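Print this page | E-mail this article

Sinking Funds and the Irregular Bill: An Interview with Lindsay Sheehan

2025-07-20

Lindsay Sheehan keeps her household accounts in a spreadsheet with one tab per year and one row per bill. The monthly bills take up very little of it. Most of the sheet is given over to what she calls irregulars: car insurance paid twice a year, property tax, vet visits, a furnace service, school fees. She has written a budgeting workbook, Plutham, which deals almost entirely with this class of expense.

"A monthly bill is already a budget," she said. "You know the amount and you know the date. Irregular bills have a known amount or a known date, and often only one of the two. People treat them as emergencies and put them on a card."

Her method is the sinking fund. The annual cost of each irregular bill is divided by the number of paychecks in the year, and that amount is moved to savings on payday. The arithmetic is old and she makes no claim to it. What she has changed is the order of work. Plutham asks the reader to list due dates first and leave the amounts blank until every date is in.

"If you start with amounts you stop at the big ones," she said. "You write down the property tax and feel finished. If you start with a calendar, you find the registration renewal and the dental copay, because January is sitting there with nothing in it and you know that can't be right."

The workbook then sorts the bills into 3 groups. Fixed bills have a set date and a set amount. Drifting bills have a set date and an amount that changes, such as insurance. Floating bills have neither. Fixed bills are funded at cost. Drifting bills are funded at last year's cost plus 7 percent. Floating bills share one pooled fund with a cap, and when the cap is reached the contribution stops until money is drawn out.

Sheehan was asked why she uses a single margin for every drifting bill, when insurance and heating fuel plainly do not move together.

"Because you'll do it," she said. "I had a version with a separate rate per line. It was more accurate and I abandoned it by spring. One number is wrong on every line by a little, and the errors offset each other well enough over a year. If one line is off by a lot, you fix that line in January and leave the rest alone."

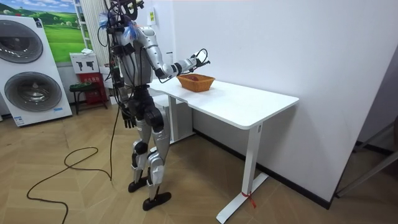 Corey Doolan objects to the cap on the pooled fund, and said so in a long letter to Sheehan after using Plutham for 2 years. His argument is that a capped fund is fullest just when nothing has broken for a while, and that this is when contributions should continue, as several old appliances tend to fail close together. He would remove the cap and sweep any surplus out once a year.

Sheehan has read the letter more than once and agrees with part of it. "He's right about the clustering," she said. "Where we differ is on what happens to a large balance that has no name on it. In my house it gets spent. With a cap, the money goes back to checking and gets assigned to something. Corey has more restraint than I do, so his version works for him." The next edition will print both methods, with the cap as the default.

On where the money should sit, she is less particular. She uses one savings account and tracks the separate funds on paper. Readers often write to ask whether they should open an account for each fund. She advises against it where a bank charges a fee below a minimum balance, and otherwise has no objection. Her one firm rule is that the irregulars account should not have a debit card attached.

The starting point gives readers the most trouble. A fund opened in the middle of the year is behind on its first day, and the bill due soonest has had the least time to build. Plutham handles this with a catch-up table. The nearest bill is funded in full from current income, then the next, and the even contributions begin only after the first bill in each group has been paid.

"The first months are ugly," Sheehan said. "You're paying for the year you didn't plan and the year you did. For a small bill I'd say start with 25 dollars a paycheck and accept that the first one comes partly out of groceries. Write down the shortfall. That figure tells you what the contribution should have been."

She does not recommend borrowing to get through the catch-up period, and she does not recommend pausing retirement contributions that carry an employer match. Readers with a card balance are told to run the sinking funds at the same time as the payoff, at a lower rate if necessary -- otherwise the next insurance premium goes onto the card and the balance returns to where it was.

Asked what she would cut from the workbook, she named the chapter on gifts. It runs long, and most of it repeats the instructions for fixed bills with different headings.

Print this page | E-mail this article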